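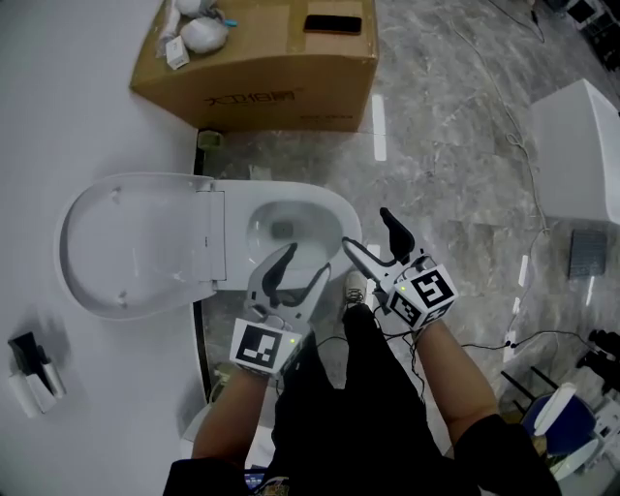 Trundale S2 smart toilet - review after four months

The S2 is a one-piece unit with an integrated seat, lid and wash functions. I paid $2738 for it through Okoro, plus $218 for delivery to the second floor. It replaced an older Stekley close-coupled suite in a bathroom with glossy grey tile.

Installation

The unit needs a cold water feed and a power outlet within reach of the supplied cord. Check both before ordering. My outlet was on the wrong side and had to be moved, at extra cost. The floor bolts lined up with the template, but the template is printed on thin paper and had stretched slightly. Measure from the wall as well.

Lid and hinge

The lid and seat pivot from a rectangular housing at the back of the bowl. Two small round bumpers on the underside of the lid keep it from resting directly on the seat. The lid leans well back when raised, so allow clearance behind it. Soft close is slow and even. The gap where the housing meets the bowl collects dust and needs a narrow brush once a week.

White was the only colour in stock. It shows limescale less than I expected and hair more.

Wash and seat heating

Wash water stays at a steady temperature for 60 seconds, then cools noticeably. Pressure has five settings - the lowest two are hard to tell apart. Seat heating takes a few minutes from cold and can be left on a timer.

Flush

The full flush clears reliably. The half flush sometimes needs repeating. Noise is lower than the Stekley, with a short refill.

Compared with the Govholm

The Govholm equivalent was quoted at $3640. It adds an automatic lid and a night light. The bowl shape is close to identical and the warranty is the same length. I would not pay the difference for the lid.

Faults so far: one error code in April, cleared by switching off at the wall. The remote's battery cover is loose.

Rating: 4 out of 5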